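Home | Bench notes | Parts | Archive | About

Comparing two fingertip sets for the gear board

May 2021
Posted by the author in Bench notes

The short version is that the slim fingers win on shaft hardware and the printed wedge fingers win on nearly everything else, and I am keeping both. The rest of this post is the detail for anyone deciding what to bolt onto a small parallel gripper.

The first set is the Lindqvist slim pair: long, dark, tapered, narrow at the tip. I bought them in January and they sat in a drawer until the second arm was running. The other set is a printed pair I cut from the Gustby drawings, with a stepped black body and a ribbed pad let into the upper inner edge of each finger. The printed ones cost next to nothing in filament and take most of a night to run. The slim ones cost more than I would like to write down here.

The test piece is the gear board, a metal base plate carrying a pair of blue plastic spur gears on steel shafts. I like it as a test because it punishes sloppy alignment. If the hub is off centre the gear rides up on its washer, and if the teeth are clocked wrong it stops short and sits there looking almost right.

Procedure was the same for both sets. Each cycle picks the small gear by its hub hardware, lifts it clear of the plate, returns it and checks for mesh by turning the large gear. I ran 123 cycles in total, 72 of them with the slim pair. The split is uneven for a dull reason. I ran out of evening on the printed set and didn't want to restart with the room at a different temperature.

Grip force was set once at the controller and left alone. The controller is the Edia unit I wrote up previously, with the older firmware. The newer release changes how the closing speed ramps down near contact and I have not sorted out the effect of that yet, so none of these results should be read across to it.

Results first for the slim pair. They reach into the space beside a collar without fouling the gear teeth, and that is the main thing they are for. Approach angle can be off by a fair margin before anything touches that shouldn't. The weakness is stiffness. At the force I was using, the tips spread slightly on a hard round part and the hold becomes a matter of where on the collar they land. Land low and it is solid. Land high and the part tilts on the way up. I logged 8 tilted lifts, all from the high position, and all went away when I dropped the grasp height in the program.

The printed pair is much stiffer, as you would expect from the amount of plastic in it. Held parts do not move. The ribbed pads do well on flat faces and on the rim of the larger gear, where the slim fingers tend to skate. On the hub hardware they are a poor fit. The body steps out quickly behind the tip, so the usable depth is short, and on a small collar the shoulder arrives at the gear face before the pad is properly seated. I could thin the first step, but then the layer lines end up carrying the load in the wrong direction. I have broken enough printed fingers that way to leave it be.

Pad wear is hard to judge over a run this short. The ribs pick up dust and want a wipe with alcohol between sessions.

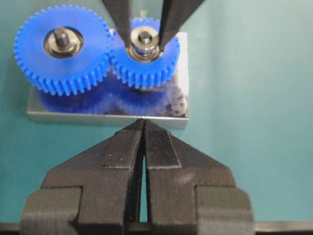
With two arms on the one board there is also the question of who gives way. My current rule is that the arm on the hub owns the space over the plate, and the other holds off at the front edge with its fingers closed up until it gets a release signal. It is slow and it wastes reach, but I have not had a collision since I put it in. A proper shared workspace check would be better. The Edia controller has a function for it, documented in a single paragraph, and I couldn't get it to behave with mixed finger lengths.

The wrist camera deserves a mention because it changed how I programmed the approach. With the printed fingers fitted, the jaws take up a lot of the lower part of the view, and a target directly between the tips can be hidden until late in the move. I now take the reference view from further back and drive the last stretch blind. Matte black filament helps with the exposure. The polished metal doesn't - the hub reflects whatever is above it, and the plate throws back a blue smear of the gears that the edge finder was quite happy to treat as a real edge. I masked it off in software.

Next on the list is a hybrid: the printed body with a slim metal tip let into it. I have drawn two versions and like neither.

Comments (3)

clirodbridge_bench wrote:
Did you try the printed set at lower force on the collars? We run something similar at Clirodbridge and backing it off helped with the seating.

tolerance_stack wrote:
Tilt from grasp height matches what I see here. A shallow vee filed into the slim tips fixes most of it, though you lose them for flat parts.

Author reply:
I haven't tried lower force, as I wanted one setting across both sets. Will do it with the hybrid. The vee is tempting but I'm not taking a file to that pair at the price.

Older post | Newer post | Back to top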